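Sim training: does randomising the shadows help?

vira_iv
We trained the Ladow grasping policy on 600 simulated episodes, then ran 100 trials on the real arm. Shadow randomisation was on for 348 of the episodes. Results were better than our March run, mostly on the small parts.

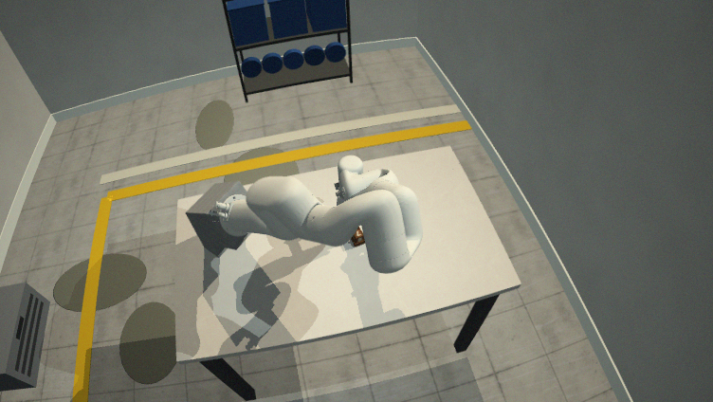
Lighting was the only thing we changed between the two training sets. Camera poses and friction stayed as they were. My worry with fixed lights is that the policy learns the shadow and ignores the part, and with overlapping shadows across the left and middle of the tabletop it has plenty to latch on to.

pylyp_v
Not convinced. You also went up from 569 episodes in March. Could be the extra data.

vira_iv
31 more episodes won't do that.

maeve_daly
It might if they were all small parts. I'd rerun with the same count before crediting the lights.

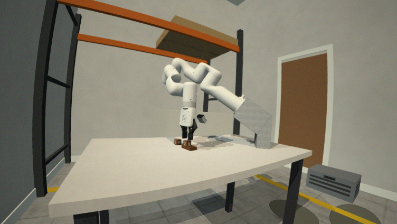 Were the real trials scored by hand or by script?

vira_iv
By script. A grasp counts if the part is still held after the lift.

pylyp_v
Fine, but I'd still want the matched run.

vira_iv
Queued for Saturday.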